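Wanpen Bunnag
@wanpenb
Small thread about the grasp planner, for the people who asked me after the Wednesday call.

Wanpen Bunnag
@wanpenb
We are teaching the Lundora planner to choose a grip on furniture, and not only on objects that lie on a table. Shelves, doors, panels. The difficulty is that a panel seen from its edge gives very few depth points.

Wanpen Bunnag
@wanpenb
White panel against white back wall is the worst case. My old segmentation joined them into one surface. The planner then believed there was nothing to hold, and it returned an empty list without any warning. I lost two evenings before I looked at the list.

Wanpen Bunnag
@wanpenb
So I changed the order. First find long straight lines in the colour image, then ask the depth if there is a step on one side or on both sides. A step on both sides means a free edge, and a free edge can be a grasp candidate.

Wanpen Bunnag
@wanpenb
For each edge I now sample 16 poses along its length, and I throw away those where the linkage arms would touch a side panel. The arms open wide, much wider than the fingers. In the first version I checked only the fingers, which was a mistake of mine.

Wanpen Bunnag
@wanpenb
Replayed on 772 saved views from the Drernwood set. Most failures left are at corners, where a shelf meets a divider and the line finder cuts the edge in pieces. If somebody has a good method to join them again, please write to me.

Wanpen Bunnag
@wanpenb
@bonard_k asked which smoothing I use on the depth. A median filter, small window. With a bigger window the thin edges disappear completely.

Wanpen Bunnag
@wanpenb
Next is the approach direction. Now it is always straight from the front, and I would like that the planner can tilt by 10 degrees when one compartment is narrow. The code is on my branch, but the comments are half in Thai, sorry. I will translate them in September. 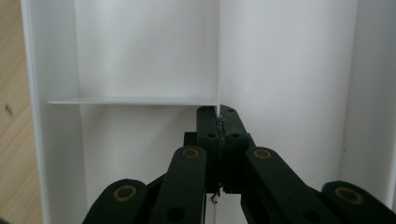
Fingers closed on the front edge of the divider.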